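Über uns

Start
Leistungen
Über uns
Stellen
Kontakt

Rasley Handdaten

Wir zeichnen auf, wie Menschen mit ihren Händen arbeiten, und bereiten diese Aufnahmen so auf, dass Roboter daraus lernen können. Unsere Auftraggeber sind Hersteller von Greifern und Roboterarmen, Forschungsgruppen und einige Betriebe, die einen Arbeitsschritt in der eigenen Fertigung automatisieren wollen. Wir bauen selbst keine Roboter und verkaufen auch keine.

Wie es angefangen hat

Silvan Leitner hat Rasley mit 3 Kolleginnen und Kollegen aus der Montagetechnik gegründet. Der erste Auftrag kam von der Firma Wyss, die Sortiereinsätze für Schubladen herstellt. Ein Roboterarm sollte dort Textilbänder in Fächer legen. Das Programmieren der einzelnen Bewegungen hatte mehrere Monate gedauert, und das Ergebnis brauchte jedes Mal eine Anpassung, wenn ein Band anders gefaltet war. Wir haben die Aufgabe stattdessen von Hand vorgemacht, viele Male und mit wechselnder Ausgangslage, und die Aufnahmen an das Entwicklungsteam des Kunden geliefert.

Aus diesem Auftrag ist unser Arbeitsgebiet entstanden. Heute beschäftigen wir 36 Personen an 2 Standorten. In Bendisbridge sitzen Aufnahmeplanung, Technik und Verwaltung. In Sultwood werden die Daten geprüft und beschriftet, außerdem steht dort unser Fernsteuerplatz.

Vormachen mit dem Handgreifer

Der größte Teil unserer Aufnahmen entsteht mit Greifern, die eine Person in der Hand führt. Die Finger öffnen und schließen wie die eines Roboters. Wer damit arbeitet, spürt den Widerstand des Gegenstands und merkt schnell, was mit zwei Backen geht und was nicht. Ein Roboter muss bei diesem Verfahren nicht am Ort sein. Deshalb können wir in Werkstätten, Lagern, Büros und Wohnungen aufnehmen.

Wohnungen sind für uns besonders wichtig. In einem Labor liegt der Gegenstand meist auf einer leeren Fläche, das Licht bleibt gleich, und im Hintergrund bewegt sich nichts. Zu Hause stehen Stühle im Weg, Wäsche hängt über der Lehne, und die Sonne scheint durchs Fenster auf glänzende Flächen. Ein Modell, das später im Haushalt arbeiten soll, braucht solche Bedingungen von Anfang an. Wir räumen vor einer Aufnahme nur weg, was die Bewohner nicht gezeigt haben möchten.
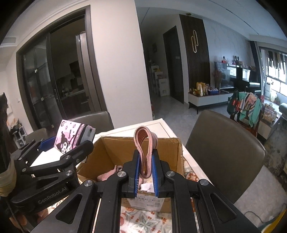

Arbeit mit zwei Greifern am Esstisch: ein geripptes rosa Stoffband über dem offenen Karton, links eine Kuromi-Packung.

Weiche Gegenstände machen die meiste Arbeit. Stoff gibt nach, rutscht, faltet sich anders als beim letzten Mal und verdeckt, was darunter liegt. Feste Schachteln lassen sich leichter fassen, verrutschen aber, wenn man sie zu weit oben oder schräg anfasst. Bei Aufgaben für zwei Hände kommt die Abstimmung dazu: Eine Seite hält, die andere greift, und beide dürfen sich nicht in die Quere kommen. Neue Mitarbeiter üben das eine Weile, bevor ihre Aufnahmen in eine Lieferung gehen.

Fernsteuerung

Manche Aufgaben lassen sich mit dem Handgreifer schlecht zeigen, zum Beispiel wenn die Reichweite des Arms eine Rolle spielt oder der Kunde die Gelenkstellungen benötigt. Dafür haben wir in Sultwood einen Platz mit Fernsteuerung eingerichtet. Die bedienende Person bewegt zwei kleine Führungsarme, und die Roboterarme folgen. Das geht langsamer als mit dem Handgreifer, und nach längstens 20 Minuten wird gewechselt, weil die Konzentration nachlässt. Auf Wunsch liefern wir beide Arten von Daten zur selben Aufgabe.

Wie ein Auftrag abläuft

Am Anfang steht eine Aufgabenbeschreibung. Wir legen mit dem Kunden fest, wann eine Ausführung als gelungen gilt, welche Gegenstände vorkommen und was von Durchgang zu Durchgang verändert wird. Danach machen wir eine Probeaufnahme am vorgesehenen Ort. Meistens ändert sich die Beschreibung danach noch einmal.

Während der Aufnahme notiert das Team Abbrüche und Fehlgriffe. Diese Durchgänge werden nicht gelöscht. Sie bekommen eine eigene Kennzeichnung, und der Kunde entscheidet, ob er sie verwendet. In der Prüfung wird kontrolliert, ob Bild und Greiferöffnung zeitlich zusammenpassen und ob Anfang und Ende richtig gesetzt sind. Jede Lieferung enthält ein Protokoll mit den Abweichungen.

Datenschutz

Wir nehmen nur mit schriftlicher Einwilligung aller Personen auf, die im Haushalt oder im Betrieb wohnen oder arbeiten. Gesichter, Namen und Adressen werden vor der Lieferung unkenntlich gemacht. Wer seine Wohnung zur Verfügung stellt, kann das Material vorher ansehen und einzelne Abschnitte sperren lassen. Die Rohdaten bleiben auf eigenen Rechnern in Bendisbridge und werden nach Abschluss des Auftrags gelöscht, sofern vertraglich nichts anderes vereinbart ist.

Mitarbeiten

Für die Aufnahmen suchen wir regelmäßig Personen mit ruhiger Hand und Geduld. Technische Vorkenntnisse sind nicht nötig. Viele Kolleginnen und Kollegen kommen aus der Schneiderei, der Pflege, der Gastronomie oder dem Versand. Die Einarbeitung findet in Bendisbridge statt und wird voll bezahlt. Teilzeit ist möglich.

Haushalte im Umkreis beider Standorte können sich ebenfalls melden. Gebraucht werden ein Tisch, eine Steckdose und genügend Platz für zwei Personen. Die Vergütung richtet sich nach der Dauer der Aufnahme.

Anfragen bitte über das Kontaktformular. Ansprechpartner für neue Projekte ist Silvan Leitner.

Stand: 11. Juni 2019

Impressum
Datenschutzerklärung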